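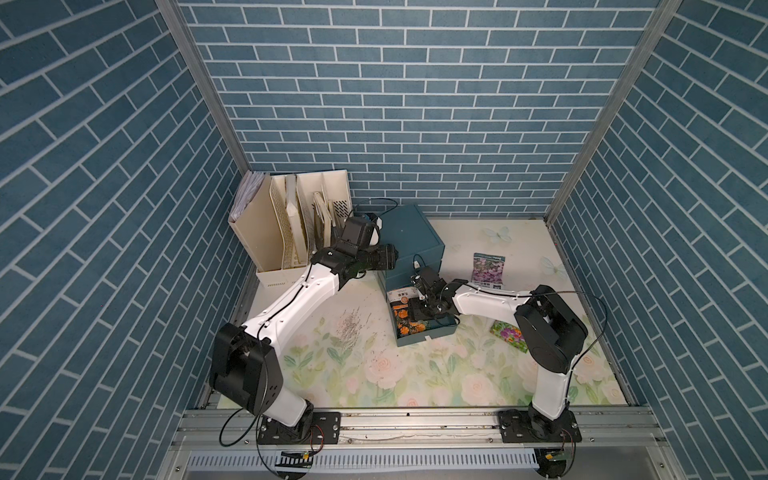 **Ticket: drawer of seed box does not close** – opened by Agathe Perrin, Pridley stockroom

The drawer stops before the end and I cannot push it further. It is the dark teal box, the one we keep next to the file organiser. The marigold packet is lying in the drawer, the two others are still out beside it. I tried 2 times, also with the drawer lifted a little.

**Reply, Edgardo Estrella, 14:30:** Please take out the marigolds and look behind the drawer – maybe a packet fell there.

**Status:** waiting for Agathe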